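Herkura taste survey, README

Answers from 52 people in Dredley on whether they can tell own-label cola from the dear stuff. I doubt most of them can.
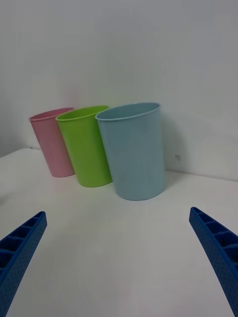
Lukian Boiko thinks the file is too small to settle anything, and would drop the 12 blank rows first.

Fair enough, but blanks are answers too. They stay in, marked NA.

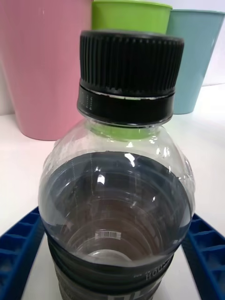 Scores run from 1 to 6. Treat any 6 with suspicion.

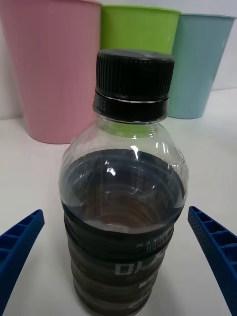 The "brand" column is a guess typed in by the taster. A dark drink under a plain black cap gives little away, so don't read much into it. 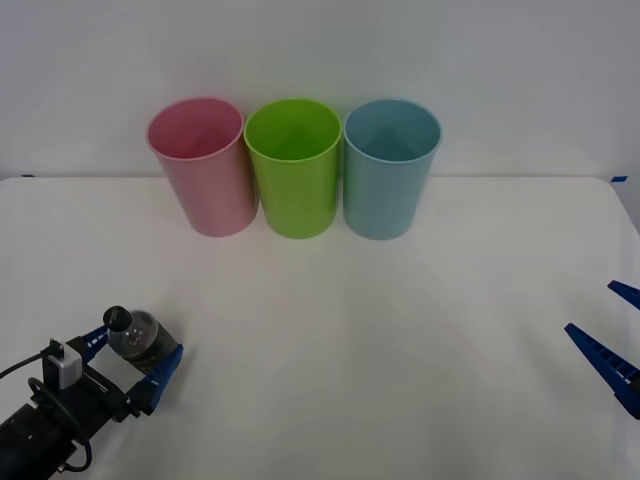 "Cup" is free text and messy. Pink, lime green and light blue are easy to tell apart, yet people still wrote "the other one". Fixes to Volodymyr Kostiuk.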